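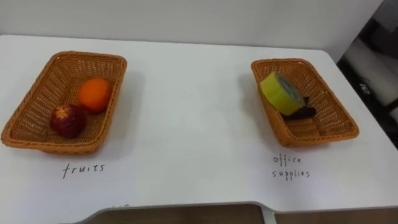
Two woven baskets on a white table, fruit in the left one.

Everyday Nutrition, Wimdale Evening Program
Session 5: Keeping a Food Log
Instructor: Marlene Vieira

Last session we read package labels. Tonight we put those numbers to use. A food log is a written record of what you eat and drink, kept for a set period. For this course the period is one week, starting Sunday.

What goes in the log

Write down the time, the food, the amount, and where you were. Include drinks, sauces, cooking oil, and anything you tasted while cooking. If you take a vitamin or other supplement, put it on its own line at the bottom of the page. Do not change how you eat for the log. A week of unusually good meals won't give you much to work with in Session 6.

Write the entry when you eat. People who fill in the whole day at bedtime tend to leave out snacks and second helpings. A pocket notebook works fine, and so does the notes app on your phone.

Amounts

Use household measures: cups, tablespoons, slices, pieces. If you own a kitchen scale, use it for meat and cheese, which are hard to judge by eye. For packaged food, copy the serving size from the label and then write how many servings you had. A can of soup often holds two servings, and most people eat the can.
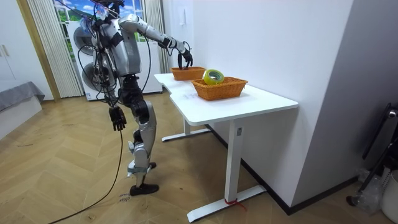

Humanoid robot at a white desk, one hand above a wicker basket.

For fruit, write the kind and the size (small, medium, large). Note whether it was fresh, canned in juice, canned in syrup, or dried. A cup of dried fruit has far more sugar than a cup of the same fruit fresh, because the water is gone.

Restaurant meals are estimates. Write down the name of the dish and how much of it you finished. Mark the line with an E so you know later which numbers to trust less.

Sample day

Thanakorn Siriwan took this course last spring and gave permission to use one of his pages. The entries are shortened.

Breakfast: oatmeal, one cup cooked, with a small banana. Coffee, milk.
Lunch: Duangkaew noodle soup, whole package. Sodium 1,046 mg.
Snack: two Ledberg crispbreads with cheese.
Dinner: chicken thigh, brown rice, green beans, one tablespoon soy sauce.
Evening: one medium apple.
Day total: sodium 2,224 mg, fiber 27 g.

Look at the sodium. The general limit for adults is 2,300 mg a day, so he came in under it, but close to half of his total was in one package. The fiber is good. It came mostly from the oatmeal, crispbread, rice, beans, and fruit.

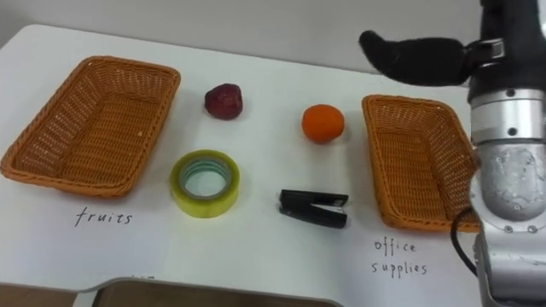
Baskets labeled "fruits" and "office supplies."

Questions to ask of your own page

Which single item had the most sodium? Where did most of your fiber come from? How many hours passed between your longest-spaced meals? Did you eat differently at work than at home?

Circle your answers on the page itself. You will need them for the group exercise next time, and it goes slowly when people have to hunt through seven days of notes.

Snacks at work get their own column on the Prarketti log sheet, the green one in your folder. If you use a notebook, put a W next to those lines.
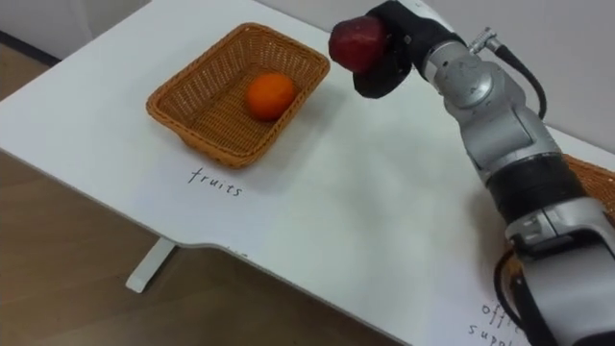
Leave the column blank on days off. If you work from home, fill it in for the hours you count as work, including anything you eat standing at the counter between calls.

A note on health conditions

This course is general education. If you have diabetes, kidney disease, or high blood pressure, or if you take a blood thinner, talk with your doctor or dietitian before making changes based on your log. Anyone with a history of an eating disorder may skip the log and do the label worksheet instead. See me before or after class; you don't have to explain in front of the group.

For Session 6

Bring the completed log, one empty package from something you ate during the week, and a calculator. Read the handout on added sugars, both sides.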